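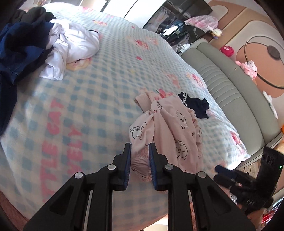
Our adviser asked us, at the very first meeting, why we wanted to compare grip pads at all when the motors and the linkage would surely matter more. We didn't have a good answer then – we have a better one now, and most of this report is our attempt to give it.

Project Caldeira: choosing finger pads for a hand-held two-finger gripper

What we set out to do

The gripper we inherited from last year's class is a simple thing, and we grew very fond of it. Two flat black plastic fingers, cut through with triangles, swing in on pivoting links when you squeeze, and each finger carries a textured pad at its tip. Last year's team used it on boxes and cups. We wanted to work with clothes, because clothes are what people leave lying on beds and chairs, and because they fold, slide and bunch up in ways a cup never does.

We compared 2 pads. The first, which we call Plamen, is the blue textured one. The second, Barier, is smooth and a little thicker, and we cast it ourselves over one long October evening (the first batch stuck to the mold and we had to start again).

How we worked

We made 830 grasps in all, split evenly between the pads, and we did them in real bedrooms with the covers left on the beds. A printed blanket under a printed garment is a hard case for anyone who later wants to tell the two apart in video, and we felt it was better to meet that trouble early. Baby-soft knits, elastic waistbands, collars and sleeves all went into the pile. Every grasp was logged in Proris, the little labeling program we wrote for the course, as a hold, a slip or a double pick, meaning that the blanket came up too.

What we found

Barier slipped 154 times. Plamen slipped far less often, and we were ready to celebrate until we looked at the double picks, where the texture had clearly been catching the bedding along with the garment. Gathered waistbands were the kindest place to grab with either pad, and flat single layers were the worst. Approaching at a shallow angle helped with Plamen, though it took us around 375 grasps to notice this, so the earlier half of our log is less tidy than we would like.

What we would change

We would write down the approach angle from the first day. We would also give the operators more rest, as squeezing the handle for a whole afternoon makes your grip weaker and that surely leaks into the numbers. For next year's class we recommend keeping Plamen and trying a finer texture – the molds are in the bottom drawer with the spare links, and the Proris log format is explained in the appendix.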